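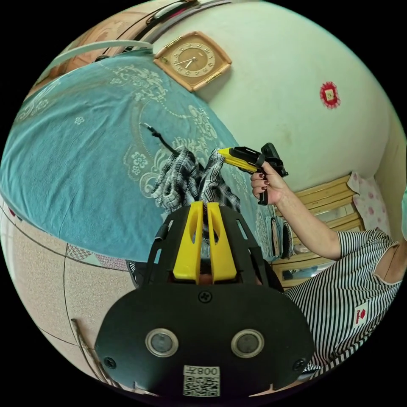

OPINION | HOUSING STANDARDS

Bedroom temperature belongs in the rental code

Most residential tenancy rules in this country treat heating as a question of equipment. If a fixed heater is installed and it runs, the landlord has complied. The temperature reached in the room where the tenant sleeps is not measured, and in most cases there is no figure to measure it against.

I think this is the wrong test. A minimum standard should state a temperature, a location and a time. My proposal is 18 degrees, taken in each bedroom at pillow height, held overnight with the door closed.

The door matters. In the older weatherboard units I inspect, the heater is nearly always in the living room. A reading taken there in the early evening says very little about a back bedroom with single glazing and an uninsulated external wall. Heat reaches that room through an open doorway or it does not reach it at all.
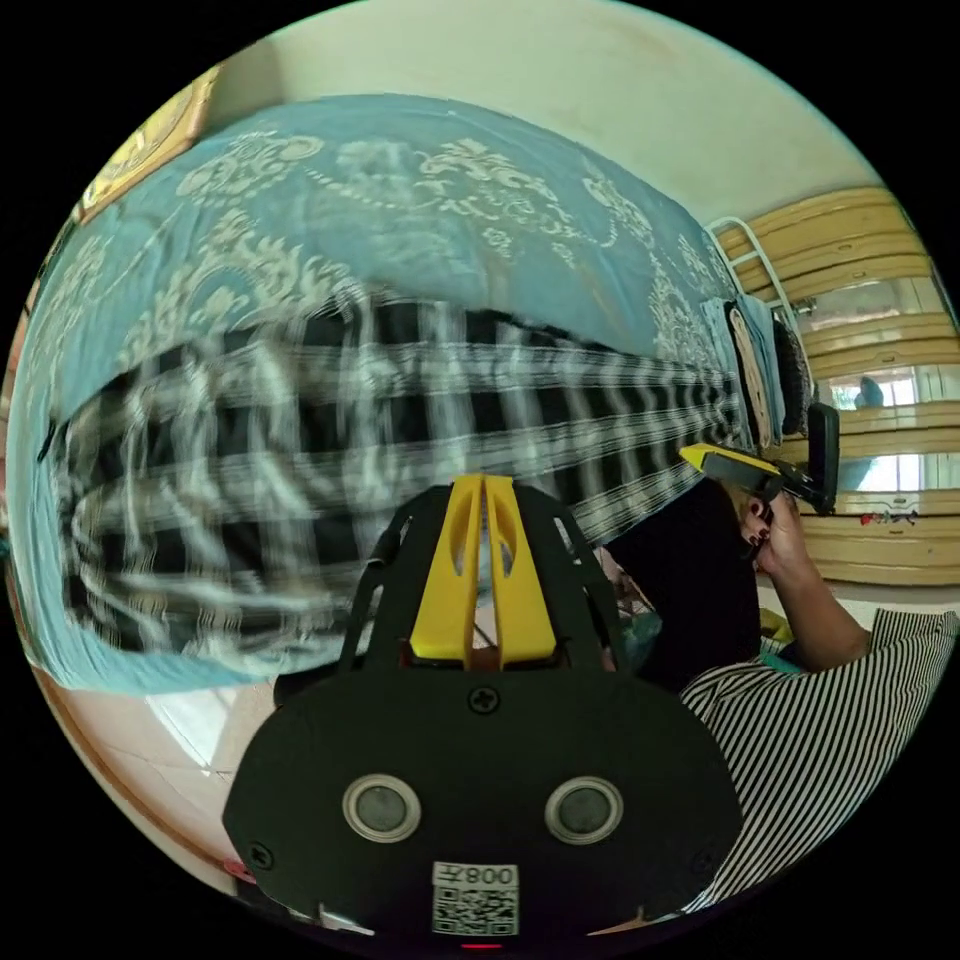 Plaid blanket over a damask-print bedspread.

Tenants respond in the cheapest way available, by adding bedding. Bedding works well for the person underneath it. It does nothing for the wall surface, which stays below dew point for much of the night and collects moisture from the occupants' breath. Mould follows at the skirting and behind the furniture, and the tenant is then told to open a window.

My colleague Dayana Cortés disagrees with me on method. She would regulate the building fabric (ceiling insulation, draught sealing, glazing) and leave temperature out of it, on the grounds that a landlord cannot control whether a tenant pays to run the heater. The objection is fair. It can be met by writing the standard as a capacity: the dwelling must be able to hold 18 degrees at the local winter design temperature, at a stated maximum power draw. Whether the tenant uses that capacity is then a separate matter, and partly one for energy concessions.

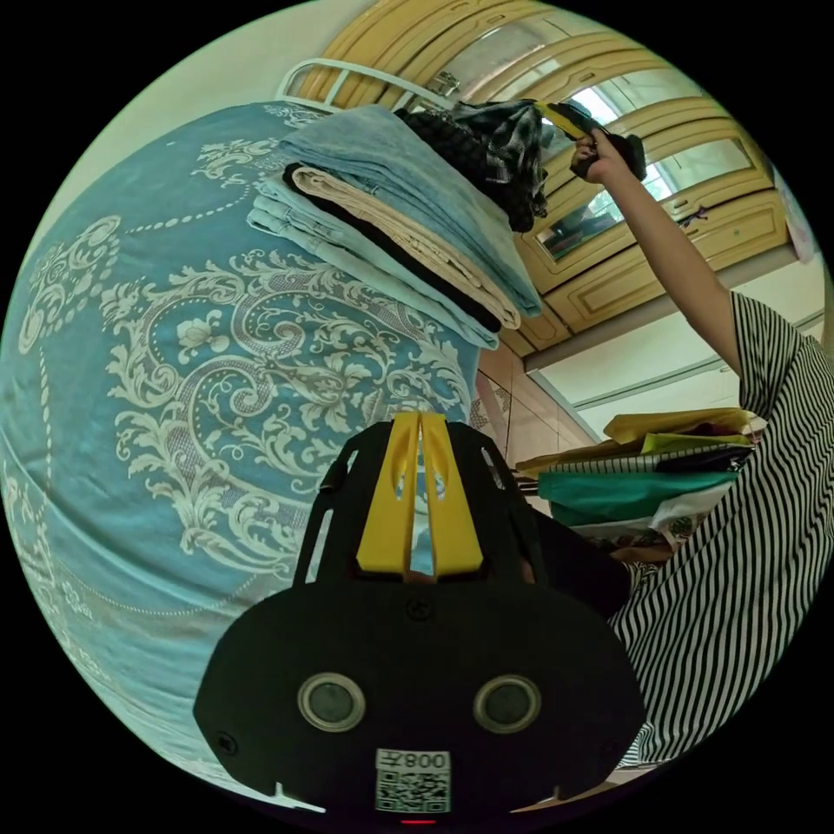
Light blue bedspread and white metal headboard.

Compliance need not be expensive. A logger left in place for 7 nights gives an adequate record, and 90 days is a reasonable period for rectification. Ceiling insulation should come first in any order of works, then draughts at doors and floorboards. Larger heaters should come last. Installing one in a leaking room moves the cost from the owner's capital budget to the tenant's power bill.

The present review closes for submissions in November. The draft keeps the words "fixed heater in good working order" and adds nothing on bedrooms. It should be amended before it goes further.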